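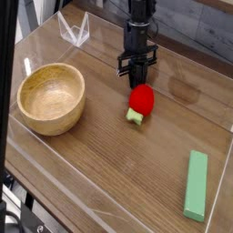
Vuvum : la collecte de démonstrations a repris

23 septembre 2020

L'atelier de Bamholm a relancé les enregistrements pour le projet Vuvum, arrêtés depuis janvier. Le principe ne change pas : un opérateur pilote le bras à distance, saisit un objet sur la table et le dépose dans le bol en bois. Les positions du bras et l'ouverture de la pince sont enregistrées pendant tout le geste, puis servent à entraîner le modèle.

La série en cours porte sur la fraise. Elle est souple et arrondie, elle roule facilement quand la pince descend de travers, et les opérateurs mettent plus de temps à l'aligner que le bloc vert, qui reste à plat sur la table pendant ces essais. Les deux objets sont déplacés entre les prises pour que le modèle ne retienne pas un emplacement unique.

À ce jour, 700 démonstrations ont été validées. L'objectif est d'arriver à 3000 avant la livraison du jeu de données à Stamell, qui assure l'entraînement. Une séance dure deux heures et permet d'enregistrer jusqu'à cinq variantes de placement. Les prises où l'opérateur s'y reprend à plusieurs fois sont conservées, avec une étiquette à part.

Le poste de pilotage fourni par Olszewski remplace l'ancienne manette. Le retour d'effort est réglé assez bas pour l'instant. Ceux qui trouvent la commande trop lente en fin de descente sont priés de le noter dans le journal de séance et de ne pas modifier les gains eux-mêmes, sans quoi les prises ne sont plus comparables entre elles.

Les créneaux d'octobre sont ouverts à tous les opérateurs déjà formés. Inscription sur le planning partagé de l'atelier.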